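# About the Lindance School

Lindance is a small dance school and a small dance company under the same roof. We teach ballet and contemporary dance to children from the age of six, to teenagers, and to adults who come after work. The company has 12 dancers, and most of them also teach. So if your daughter has class with us in the afternoon, you can often see her teacher on stage the same evening.

The school was started by Adelmo Galli, who danced for many years and then had a knee operation which he did not want to speak about, and still doesn't. He rented one room above a paint shop on Brelisden Street. The floor was concrete, so he laid a wooden one over it with his brother, and it took them the whole of August. The first class had four students. Two of them were sisters, and one of these sisters is now our office manager. 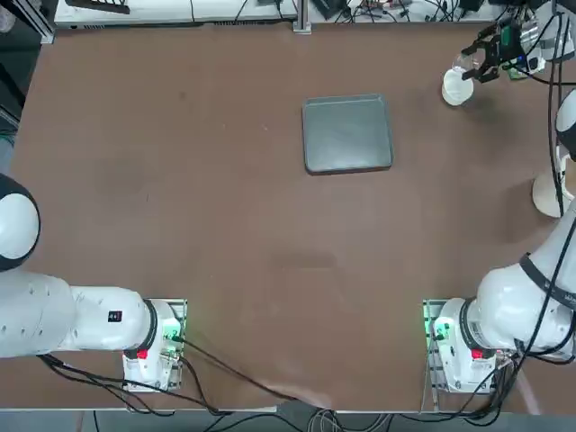

After three years the room became too small and we moved to the Pulholm building, where we are today. We have two studios and a black box theater with 175 seats. Studio A is the large one with the windows to the canal. Studio B is warmer in winter, and the little ones prefer it. Both have a sprung floor, barres on two walls, and a real piano. We use recorded music for the contemporary classes, but for ballet we want a pianist in the room, even for beginners. A pianist can wait for a child who is late with the leg. A recording cannot wait.

## How we teach

Our ballet classes follow the Italian way in the main points, because this is how Adelmo learned. We give a lot of time to the feet and to small jumps. We do not put children on pointe before their teacher and their doctor both agree, and we ask the parents please not to compare with other schools in this matter.

Groups are not bigger than 15. When a group is full we open a waiting list, and we try to call everybody on it before the new term begins. Adults can join at any moment of the year. You do not need a special body or special clothes, only soft shoes and hair that does not fall in your eyes.
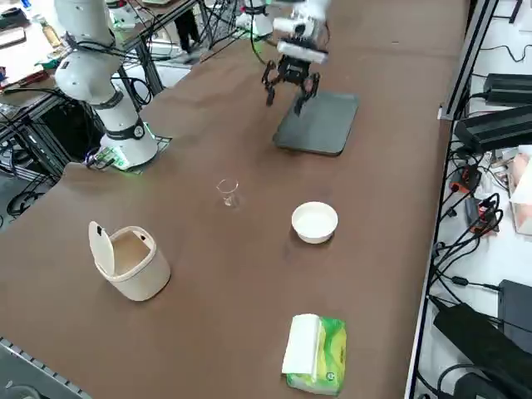 Primo Marchetti leads the contemporary program. He came to us first as a guest for one piece, and he liked the theater, and he stayed. His classes begin on the floor, very slowly, and finish with everybody running. Some of our older students were afraid of him at the beginning. Now they ask to stay in the studio until nine in the evening, and we have to send them home so that we can lock the door.

## The company

We make two programs each year, one in the fall and one in the spring. In the fall we usually show a full evening by one choreographer, and in the spring there are three or four short pieces, at least one of them made by a member of the company.

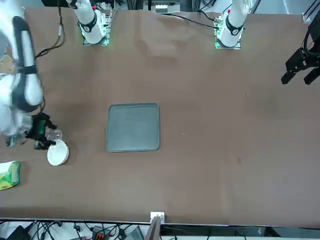
Primo is now making the new fall work, which has the title "Ó Dubhghaill," after the family name of his grandmother. It is a piece for two dancers who keep their place at the back of the stage and can move almost only the arms. In rehearsal he speaks often about where a movement has its root. Two white robot arms with their bases side by side at the top of a big brown table give a good idea of the plan: the base stays in its place, and it is the reach that crosses the space. The duet lasts 44 minutes without a pause, and it is hard for the shoulders.

For the younger audience we have the Saturday-style family show in every program, one hour long, with time for questions to the dancers after. Children may sit on the floor in front of the first row.

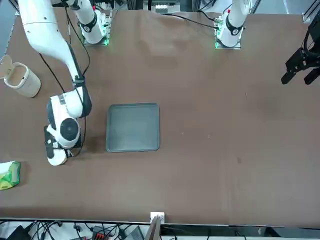 Lighting is made in our own house too. We have a small team for it, and they prefer few lamps, placed low. Primo asked them for a line of color at the feet of each dancer and nothing more on the floor. The thin strip of green light along the bottom of the robot arm's mounting plate, where it meets the table, is near to what he wants, but on stage it will be a little more blue. The team also gives a short course for teenagers who love the theater but do not want to dance in it.

## Visit us

You are welcome to watch a class before you decide. Please write to the office first, so the teacher knows that you come. The entrance is from the courtyard, second door, and the bell is the lower one. Tickets for the company programs are sold at the same office, and on the evening of the show from six o'clock. Students of the school pay half.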